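Call for Participants: Home Laundry and Sleep Diary Study

Trodden is looking for 80 adults to keep a diary of their sleep and bedding habits for 10 weeks. We want to learn how often people change their sheets, how they wash them, and whether either has any link to how well they sleep.

You can take part if you are 18 or older, do your own laundry at least some of the time, and have slept at the same address since October. Shift workers are welcome - we had too few of them last time. 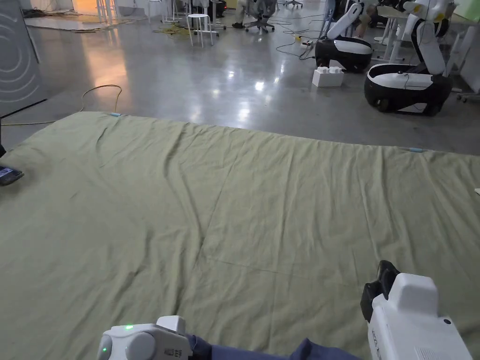

Senga Mowat: I did the first diary. The evening entry took me less time than brushing my teeth, but the wash log is easy to forget, so keep it by the machine.

What you will do

1. Fill in a short diary page each morning and evening.

2. Write down each load of bedding, with the water setting and drying method. Large pieces such as throws and table linen go on a separate page.

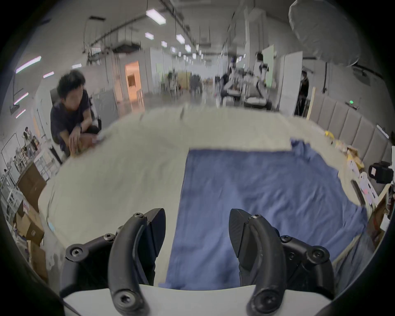

3. Come to 2 interviews at our Semple Street office, or take them by phone.

Payment

Participants receive a gift card after each interview. Bus fare is paid back on the day.

How to apply

Write to Cillian Breathnach at Trodden, Semple Street, by 19 December 2019. Give your name, a daytime phone number and your usual working hours.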